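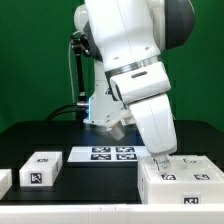 1. はじめに

下宿の引っ越しで、私たちは段ボール箱というものを少し信用しすぎていた。底が抜けたのは階段の途中で、中身は辞書だった。本報告は、そのときの恨みを出発点に、段ボール箱の強さが湿気と積み方でどう変わるかを調べたものである。担当は、実験がスヴェヴァ・サントロ、文献と本文がレジャン・メルニクである。指導教員からは「恨みは背景に書くものではない」と注意されたが、ほかに背景がなかった。

2. 調べたこと

段ボールは、平らな紙(ライナ)のあいだに波形の紙(中しん)を貼り合わせたものである。箱にしたとき、上からの荷重はおもに側面が受け、とくに四隅の角が大きく働く。天面の真ん中は見た目のわりに頼りにならない。人が腰かけたくなるのは、たいていこの真ん中である。
もう一つの弱点は水分で、紙は湿ると繊維どうしの結びつきがゆるみ、箱の圧縮強さは落ちる。図書館で見つけた2001年の包装の教科書には、このことが一章を使って丁寧に書いてあった。貸出記録の紙を見るかぎり、この本を借りたのは私たちが久しぶりらしい。
なお、箱をきれいにそろえて積むと角の上に角が載るので強く、れんがのように互い違いに積むと荷崩れには強いが、角の働きが生かせない。引っ越しの日の私たちは、そのどちらでもない第三の積み方を採用していた。

3. 方法

箱は近所の文具店ヴェドリーで同じ型のものを買った。条件は次のとおりである。
(1) 室内にそのまま置いた箱
(2) 浴室に一晩置いた箱
(3) 室内に置き、上の箱を半分ずらして積む箱
それぞれ7箱を用意し、上に板を渡して、本を一冊ずつ載せていった。側面にはっきりした折れ目が出たところで終わりとし、そこまでに載せた本の重さを台所用のはかりで量った。(3)では板の代わりに同じ型の箱をずらして置き、その中に本を入れた。
試験機は使っていない。学科の圧縮試験機は2月から予約が埋まっており、順番が来るころには私たちは卒業している予定である。

4. 結果

いちばん長く耐えたのは(1)であった。(2)は手で持った時点でやわらかく、サントロは記録用紙に「元気がない」と書いた。これは測定値ではないので集計からは除いたが、重さの結果とはよく合っている。(3)は(1)より早く折れ、折れ目は決まって、上の箱の角が載っていた辺の途中から始まった。
(1)の中に、最初の数冊であっさりつぶれた箱が2つあった。外れ値として処理しようとしたところ、組み立てのときに角をつぶしていたことをメルニクが認めた。この2箱は除き、新しい箱でやり直した。追加の費用300円はメルニクが負担した。

5. 考察

角の状態が強さを左右するという教科書の記述は、意図しない形でも確かめられた。買った箱の角が少しでもつぶれていれば、重いものには使わないほうがよい。
湿気については、浴室の湿度を測っていないため、どの程度の湿りでどれだけ弱くなるかは言えない。湿度計は買ってあったのだが、電池が入っていなかった。また、本を載せる速さも人によって違った。サントロは慎重で、メルニクは早く帰りたがった。紙の箱は同じ荷重でも時間がたつとつぶれることがあるので、この差は無視できないかもしれない。
箱の底が抜ける問題は、ここで調べた側面の強さとは別の話である。はじめに書いた辞書の件は、主として底を十字に組んだだけでテープを貼らなかったことによると思われる。このことには実験が全部終わってから気づいた。

6. 今後の課題

底のテープの貼り方(一本、十字、H字)を比べる実験を次の課題とする。使う辞書はすでに角がつぶれているので、もう一度落としても差し支えない。つぶした箱は資源回収に出す。次の回収は5月23日で、それまでは浴室に置かないこと。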